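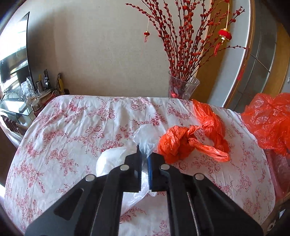

Tirnov hand gripper closing on a thin white plastic bag. The blue ridged pad strip shows on the inner side of the right jaw.

Encyclopedia > Automation > Grippers > Hand-held > Tirnov hand gripper

We use cookies to remember your language and to see which articles get read. By staying on this site you accept them. Settings | OK

Tirnov hand gripper

The Tirnov hand gripper is a two-jaw pinching tool that a person carries and squeezes by hand, with a camera fixed to it looking out past the jaws. It uses the same fingers as the Tirnov arm gripper, so that what gets recorded by hand can be used later on an arm. I have kept one of these running since October 2018 and rewrote most of this article from my own notebook, so please read it as one owner's view with the general facts mixed in. The arm version has its own article and I only bring it up where the two share parts.

Name and versions

Most people just say "the Tirnov". The early ones had plain jaws with no pad, and they were hopeless with anything slippery (I still have a set and use them to hold paint lids). The ridged pad arrived with the second version, along with longer pins. If you buy used, look at the pins first. The short ones sit below the face of the arm and you need a special punch to get them out, and the punch is harder to find than the gripper!

There is also a copy sold under the name Zenard. It's not a bad tool, but the pin holes are a hair wider and the parts don't swap cleanly, whatever the seller tells you.

Layout

Seen from behind, which is how the camera sees it, the gripper is nearly the same on both sides. An inner arm and an outer arm run down from each jaw, the inner ones almost straight and the outer ones spreading wide. The joints turn on round silver pins. One sits next to each jaw, and there is another on each side farther out and lower down, at what everybody calls the shoulders. Because the two arms on a side work as a pair, the jaw face stays square as it moves in. That is the whole idea of the thing, and almost every fault I describe further on comes down to the jaw face no longer staying square.

The arms are black all over. Get shiny ones and you will have glare in every recording.

Setting up

I do the setup in the same order each time, mostly out of habit. The pads go first, then the pins, then the spring, then the camera. If you start with the camera you'll end up doing it twice.

Pads. The strip presses into a slot in the jaw and wants to go in from the tip. Pushing from the heel curls the end, and it never lies flat again. Wipe the slot with a dry cloth beforehand. The factory sheet calls for a drop of glue and I leave it out - a pad that fits doesn't need it, and a glued one comes off in crumbs.

Pins. Each one should turn with a fingernail. A tiny bit of dry lubricant is plenty. Oil is a mistake I made for a whole winter, since it creeps down the arm onto the pad and then you wonder why nothing stays put.

Spring. The return spring has a screw at the back of the handle. Back it all the way out, then give it 11 quarter turns in. That gives a jaw that opens by itself but doesn't wear out your thumb by lunch. People with small hands like it softer, and two turns fewer still works fine.

Camera. It uses a wide lens, so you get dark curved corners and table edges that bend outward. Both are normal. What matters is that the jaws meet close to the middle from left to right and that you can see some of both outer arms. I close the jaws on a pencil, look at the preview, nudge the bracket and tighten it. Then I check again after tightening, as the bracket likes to creep to the left.

Checking with thin plastic

The standard check in the old manual was a wooden block, and a block tells you almost nothing. Even a badly bent gripper will hold a block. Regula Pfister, who wrote the first decent service notes for these, switched to plastic bags, and I've done the same ever since. A thin bag is a mean test. It has no stiffness to help you, it slides on itself, and any gap between the pads lets it slip out on one side.

Lay the bag on a cloth, pinch it in the middle and look at the pleats where the plastic goes in between the jaws. In the photo at the top the bag puffs up over the jaws and gathers into pleats on the way down into the gap, with more of it trailing below. Even pleats are what I look for. When they all crowd toward the front or the back, one jaw is tilted and it's time to look at the pins.

I like a patterned cloth for this, by the way. White plastic on a plain white table is miserable to look at in a preview, and flowers or stripes show you straight away where the edge of the bag is. A colored bag or two lying close to the white one makes it harder again, and more like a real job of tidying up.

Looking after it

I go over mine every 2000 closings, which the counter in the handle keeps track of. If your counter is dead (the early ones die young), once a month will do with normal use. The visit is short:

Brush out the ridges with an old toothbrush, dry.
Wipe the pads with a damp cloth and let them dry in the air. No alcohol, it hardens them.
Turn each pin and feel for grit.
Look down the slits between the inner and outer arms for lint. Cloth fibers love it in there.
Snug up the bracket and clean the lens.

Pads last me from spring to December as a rule. You can tell they're done when the ridges near the tip have gone smooth and the ones at the heel still look new. Change both sides together even if one looks fine.

Common repairs

Jaw tip out of line. Usually a worn pin beside the jaw. Push the old pin out from the back, clean the hole and put in a new one. The Zender pin set fits and costs less than the original. I have tried it on two grippers with no trouble so far.

Gripper closes but won't open. Lint at the shoulder, nine times in ten. Failing that, the spring has jumped its hook. Opening the handle means taking out 16 screws, and they are of two lengths that look very much alike, so draw the handle on a piece of cardboard and stick each screw through where it came from. I ignored that advice once and put a long one through the counter.

Squeak. Dry lubricant on the lower pins. If it comes back the next day the pin is bent.

Cracked outer arm. Don't glue it. The arm flexes when you squeeze and the glue line lets go at the worst time. Bachmann sells the arms as a left and right pair, and they will not split a pair, I have asked.

Picture shifts during use. Loose bracket, or a cable pulling on it. Leave a loop of slack at the wrist and tape it down.

Spares and storage

I keep a spare set of pads, a few pins, one spring and a tube of the dry lubricant in a lunch box with the gripper. Store it with the jaws open. Left closed for months the pads take a set, and you get a flat spot you can feel with your finger. Sunlight fades the pads too, although a faded one grips just as well in my experience.

See also: Tirnov arm gripper; Pad materials; Wide-lens wrist cameras; Pin joints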